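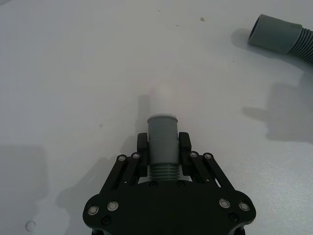
My neighbor told me that a person who repairs an old kettle is only afraid of the store, and I have thought about this sentence since December.

Search this site Search Menu

Why I still repair small things
February 17, 2024
By Ertuğrul Yüksel

I don't think I am afraid. When our kitchen tap in Gritik began to drip, a new one cost 467 and the washer cost 5. I needed two evenings to change it, and my wife says I used many bad words.

My neighbor is right that my time also has a price. But on those evenings I would have watched television. Now I know where the water comes into my house and how to close it. Before, I had lived there 16 years without knowing.

I don't ask everybody to do the same. I ask only that stores keep selling the washer, also for a tap that is 43 years old. In Trindura there is already no such store.

We use cookies to improve your visit. Accept Settings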